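Rib knit sock

A rib knit sock is a sock made in a fabric of raised vertical lines, called ribs, with narrow furrows between them. The ribs let the fabric stretch over the foot and close up again afterward. Many socks are ribbed only at the cuff; others are ribbed along the leg and instep as well.

Ribbed socks are usually washed inside out at up to 30 degrees Celsius and dried flat. They are sorted by color and knit before pairing. 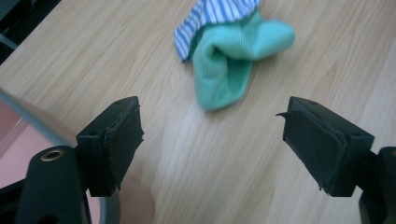
Man-lok Yeh has objected that drying flat takes too long in a small home and that hanging socks by the toe does the ribs no harm. Young-sook Yang's laundry guide advises against folding one cuff over the other, a common way to keep pairs together, as it can loosen the ribbing.

See also: Cuff; Darning; Hosiery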